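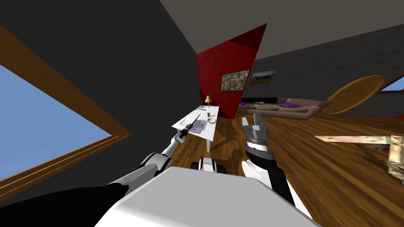

Slide 1: title. A rendered living room with a red wall and a long sofa.

Speaker notes, "Queues, Caches and Other Ways to Postpone Bad News"
Last revised 2023-07-09

Wait for the door to stop banging. Say name, say Clondmont, say I look after the booking system and have done so since before it was called a platform. Thank Glória Seixas for the slot. Do not mention the first title she turned down.

Slide 2: What we had

One database, one web server, and a scheduled job written by Armindo Abreu that sent the confirmation emails. Everyone in this room has owned this system. Ours took bookings for small ferries and it worked for years, mostly on account of people not wanting to go on small ferries.

Then came August. Pukell ran a half-price weekend and told us by forwarding the poster. (Pause. If they laugh, go on. If they don't, go on faster.)

Slide 3: The graph

Let them look at it. Normal load is the flat bit, 80 requests a minute. The vertical bit is the poster. We peaked at more than 300 a second, and I can't tell you how much more as the monitoring lived on the same machine.

Point out that the line stops at lunchtime. People did not stop wanting ferries at lunchtime.

Slide 4: First fix, a cache

We put a cache in front of the timetable pages. Vlasta Machala did it in an afternoon and it was lovely. The home page loaded before you'd finished clicking.

Trouble was that the timetable page also showed how many seats were left. So for ten minutes at a stretch we told everybody there were 2 seats on the morning boat. We were very consistent about it. Vlasta would like it known that she asked about this in the meeting, and I have seen the minutes, and she did.

What we do now: timetable cached for a day, seat numbers fetched separately and never cached. If the seat service is slow, the page says "checking" and the rest of it still works. Customers will forgive "checking". They are less good with "2" when it means none.

Slide 5: Second fix, a queue

Bookings go into a queue, workers take them off it, the customer gets an answer when there is one. Explain that we run Haneo for this. Somebody will ask why we didn't pick the one they use. Say budget and keep walking.

Story about the retries goes in at this point. A worker took a booking, charged the card, then fell over before marking the job as done. The queue did what queues do and handed the job to the next worker. One gentleman bought the same crossing 108 times. He was a good sport by the time the refunds had gone through, though there was a stretch in the middle when he wasn't.

So: every booking gets its own key at the moment the form is opened, and the payment step refuses a key it has seen. Show the table. It has three columns. Resist the urge to read them out.

Slide 6: What Boris broke

Boris Mujić has given permission for this slide, in writing, with conditions.

We asked him to test what happens when a worker dies. He wrote a script that killed one at random. He then went for a sandwich. The script had a loop in it. We learned that with all the workers gone the queue grows very politely until the disk is full, and that our alert for a full disk is an email, sent through the queue.

Alerts now go out by a different road. Queue has a maximum length, after which we turn people away with a plain message. Took two months to get agreement on the wording of the plain message.

Slide 7: Costs

Skip if running late. Schnyder hosting bill went up, then down, then up. Catarina Aguiar has the real figures and will find me afterwards if I guess at them.

Slide 8: Things I'd do sooner

Put monitoring on another machine.
Give every job a key on day one.
Decide what the site does when it's full, and write the message then, while everyone is calm.
Ask marketing for their calendar. Ask again the week after.

Slide 9: Questions

Likely ones: why not just buy a bigger server (we did, see slide 7), do we use containers (yes, in both senses, it's a port), is Armindo's email job still running (yes).

If there are no questions, ask Vlasta one. She knows it's coming.

Take the adaptor back to the front desk.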